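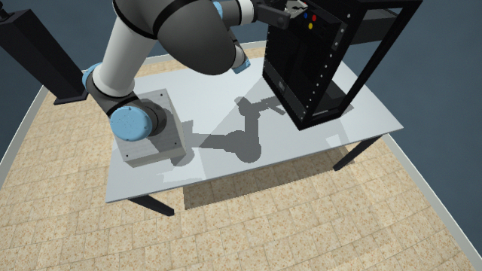

October, 4:40 pm

Button task again, all day. The plan was 160 demonstrations by tonight. We have 65 I'd be willing to show anyone, and I'm not sure about those either.

Setup, for whoever picks this up: everything in sim, arm mounted at one end of the table, rack at the other, three buttons on the panel (blue, red, yellow). The instruction string names the color, the scripted planner does the reach and the press, and the success check fires when the button travel passes the threshold. Recorded with the Harneo exporter. Lighting and texture randomization were on for the second half of the batch only, which I'll come back to.

Problem one is the success check. It passes things it shouldn't. I replayed a random 20 from the morning batch and in three of them the finger goes in at an angle, clips the panel, slides, and catches the button with its side. Travel threshold met, episode marked good. If you train on that, the policy learns that dragging a knuckle across the panel is an acceptable way to press red. Maybe it is in sim, where the panel never scratches and nothing flexes. I wouldn't want to see it on hardware.

I added a contact filter: any contact between the gripper and the rack body before the button moves, throw the episode out. That is where most of the count went. It also threw out 17 episodes that looked perfectly fine to me on replay, and I think the collision mesh on the rack is fatter than the visual mesh near the panel. Haven't proved it. Didn't delete those, they're in the "maybe" folder.

Problem two is that the demos are all the same demo. The planner comes over the table from the same side every time, elbow high, wrist dropping in late. Jittering the start pose does almost nothing, because after the first second it funnels into the same path. The Gajdoš notes claim this is fine as long as the visuals vary. I don't buy it. We had identical motion with a lot of wall colors in the drawer set, and what we got was a policy that was extremely calm about wall colors and fell apart when the drawer moved a hand's width.

Tried moving the rack along the table. The planner fails more often the closer it gets to the base, no surprise there, the elbow has nowhere to go. Kept the failures this time, labeled as failures. Last month they were silently dropped, so the dataset said the arm could reach everywhere.

Shadows. With the strong light on, the arm throws a hard shadow across the tabletop and the gripper shadow points straight at the rack. I'd bet money the network is going to use it. It's a lovely depth cue and it will be gone the moment the light changes. The first half of the batch has the light fixed in one place, so in those episodes shadow and gripper move together perfectly. Either re-render those with the light moved or leave them out. My vote is re-render, the trajectories can be reused and it costs only machine time.

Somebody wrote on the board that the Zulterov baseline gets "near perfect" on this task. On what split? Same rack position, same light, same planner that made the training data, as far as I can tell from their config. Testing on what you trained on with the wallpaper changed. I'd like to see the number with the buttons swapped around. I'd like to see our number with the buttons swapped around too, and I suspect I won't enjoy it.

5:55 pm

Swapped blue and yellow in the scene file and ran the checkpoint from the Kirdale machine. Told it to press blue. It went to where blue used to be, and pressed yellow very confidently, several times running. Stopped there. So the color word is doing nothing and we have a policy that has memorized three locations.

To do:
- shuffle button positions per episode, before collecting any more
- compare rack collision mesh with visual mesh at the panel edge
- re-render first half, light randomized
- go through the "maybe" folder by eye
- teleop a small set by hand for path variety, even if it's ugly
- take "near perfect" off the board

Not starting the overnight run. More of the same won't help, and the disk is close to full anyway.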